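3.2 Workshop set-up and recording procedure

The grippers were built over one summer in a shared workshop and revised twice before any recording took place. This section covers the second revision, which is the one used for all the results in Section 4. The earlier version, called Ternen in our notes, shared the same finger shape but had a thinner body that flexed when the trigger was pulled hard. We dropped it in August.

Each gripper is held in one hand and carries its own wide-angle camera, fixed to the body so that the fingers are always in view. The body parts were printed in grey plastic on a home printer. A full set of parts for one gripper takes 61 hours to print at the settings we used, and most of that time goes on the body. The fingers are quick to replace, and we kept spares on the bench.

Opening a door of the kind found on an ordinary metal locker was chosen as the main task. The handles are small and recessed, the doors are light, and a poor grasp shows up at once as a slip. The lockers also stand where people in the workshop pass them every day, so the task did not need any special furniture.
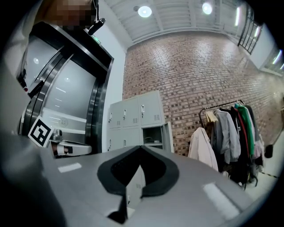 Before each session the operator checked both cameras and held the grippers still for two seconds so that the streams could be lined up later. Lining up by clock alone was not good enough. The two camera clocks drifted apart during long sessions, and the drift was not the same from one session to the next.

Position tracking relies on the printed square markers. We first glued paper markers straight on to the plastic, but the corners lifted after a few days of handling. Card held up better. Marker size was a compromise: a larger square can be read from further off but catches on door edges when the operator reaches into a compartment.

All recording was done by two operators, Marlene Brandes and Bontu Hadgu, who took turns. Neither had used the grippers before the build began. Each was told which door to open and was otherwise left to choose the grasp, the speed and the hand. We did not move coats, bags or other belongings between sessions – the background was meant to change in the way it would in normal use.

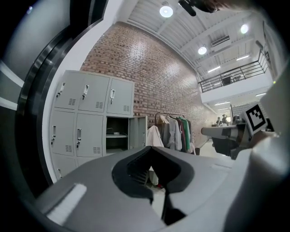 A session was stopped early if a tracking loss lasted longer than the operator's reach. These sessions were kept on disk but left out of training. The same rule was applied to sessions in which a finger came loose, a fault that became rare once we changed to longer screws.

In total 700 door openings were kept. The logging program, Prindar, splits each session into separate attempts by looking for the moment when the fingers close. It sometimes splits one attempt into two when the operator adjusts the grasp, and these cases were joined again by hand.

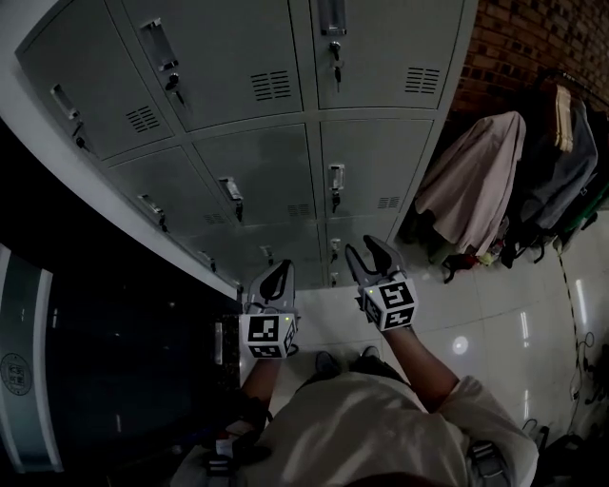 Figure 2. Overhead view of an operator holding the two grippers in front of the lockers. Each gripper carries a cube printed with square markers.

The overhead view was used for checking and was not given to the policy during training. It was most useful where one gripper hid the other from its own camera, as the order of the hands could then be read off directly.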